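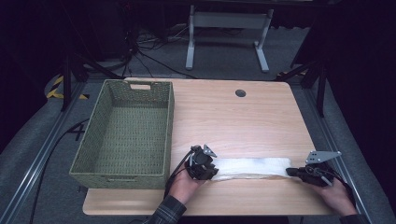
Folding station (textiles)

A folding station is a flat work surface at which small textile items, chiefly napkins, hand towels and dishcloths, are folded and placed in a storage container. It normally consists of a table, a basket or bin, and enough clear surface to lay out one item at full length.

Work surface

Tabletops are usually pale and smooth. A light wood surface with a visible grain gives the folder a reference line for squaring edges, although on cathedral-patterned grain the lines curve and are of little use for this purpose. Rounded corners reduce snagging. Tables made for office use often have a grommet hole near the far edge – a round opening for cables – and cloths are kept clear of it during folding.
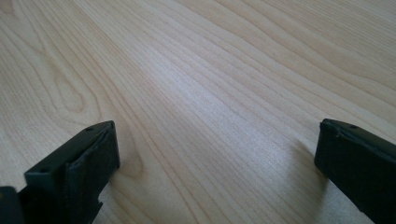 Household Textiles Working Group – article maintained by Réjean Fraser and Erhan Dursun

Containers

Woven baskets with a handle opening at each short end are common. A rectangular basket set with its long side running away from the folder takes narrow folded strips in a single row. In the Balaskas layout the basket stands at the left of the table and the cloth is folded to the right of it. The Kisness layout reverses the two.

Strip fold

The strip fold produces a long, narrow band. The cloth is folded lengthwise 2 times, then held at both ends and drawn taut to reduce wrinkling along the layers. Thin fabrics may remain slightly translucent where the layers overlap.
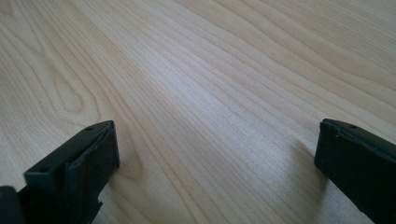

A cloth 43 cm wide folded in this way gives a band just under 11 cm wide, before allowance for fabric thickness. The band may be stored flat or doubled again across its length. Fasil Asfaw's handbook for the Castora laundries sets a limit of 12 bands per stack – taller stacks tend to lean.

See also: Napkin folding; Linen storage; Dishcloth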